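Undasport Kraft Table Paper, Heavy Roll

Item no. 3266
In stock – ships from the Mevbridge warehouse

Plain brown paper on a roll. For covering tables. Craft rooms, club nights, potluck suppers, packing benches, kids' parties. Heavier than the stuff that comes stuffed in parcels, so it stays put and doesn't rip the first time an elbow goes across it.

Sold by the roll. No print, no lines, no shiny side. Same both faces, use either one.

What you get

1 roll, 415 feet long
Cardboard core, fits most standard wall and counter cutters
2 end plugs
Paper band to keep it closed between uses (don't throw this out, people always do and then ask us for another)

Cutter not included. If you need one the Rahimi counter cutter takes this roll and so does the Dokero wall rack, see both under Dispensers. The old Dokero rack with the green knobs does NOT, arms are too short.

Sizes

Narrow – for desks and school tables
Standard – most folding tables, one pass
Wide – banquet tables, or where you want overhang to tape under

Measure your table before ordering. Across, not the long way. We can swap an unopened roll but you pay the return freight and on the Wide that's not cheap.

Price

Standard roll $49. Narrow and Wide priced in the drop down. Buy 3 of any size, mixed is fine, and shipping is free to the lower 48. Alaska and Hawaii call us first please.

Good for

Glue, poster paint, chalk, marker (washable won't go thru, permanent might, put down two layers). Clay, if it isn't too wet. Flour and cookie cutting – no, not food contact rated, use parchment for that. Wrapping gifts, sure. Patterns for sewing, lots of customers buy it just for that.

Not good for standing water. It's paper. A spilled cup is OK if you blot it quick, a spilled bucket is not.

Laying it down

Roll out with the curl facing down. Let it sit ten minutes if the room is cold, it relaxes. Cut a bit short of the table if you want bare edges to lean on or clamp to, cut long if you want to fold it under. Tape at the corners. Painters tape comes off clean, packing tape will take paper with it.

Cut sheet on a white table, with a red tray and a blue tray:

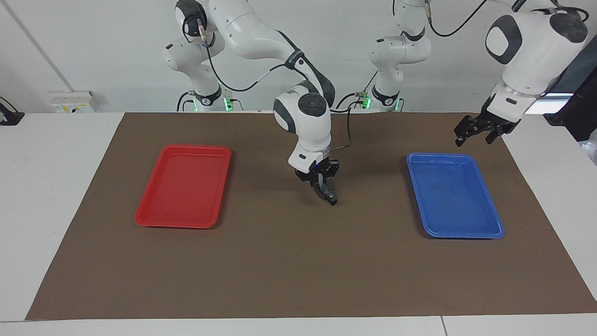
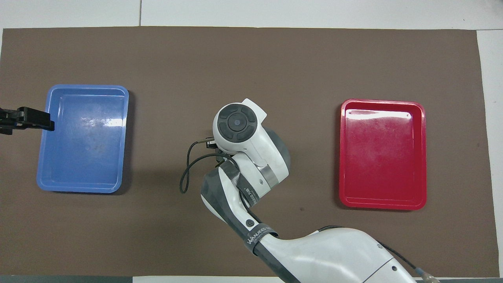 Storage

Keep it flat or standing on end, somewhere dry. Basements are bad. A damp roll goes wavy and wont lie down again no matter what you put on it. Slip the band back on when you're done for the day.

Customer comments

"We do a card making night at the church hall and go through one roll between November and Easter. Cleanup is fold it up and toss it. Wish the band was stronger." – Elsie Bainbridge

"Color is a little grayer than the last roll I had. Works the same."

"Came with one end dented. They sent new plugs, roll was fine once I got past the first few feet."

Questions we get

Is it recyclable? Clean or with dry marker, yes in most towns. Covered in paint or glue, trash.

Does the color match roll to roll? Close but no promise. Order all you need at once if it matters, wedding people especially.

Do you do white? Coming. No date yet.

Can I pick up? Yes, Mevbridge counter, open till 4 pm. Call ahead on the Wide, we keep those in back.

Related items

Painters tape, 3 pack
Rahimi counter cutter
Dokero wall rack (new style)
Table clamps, spring type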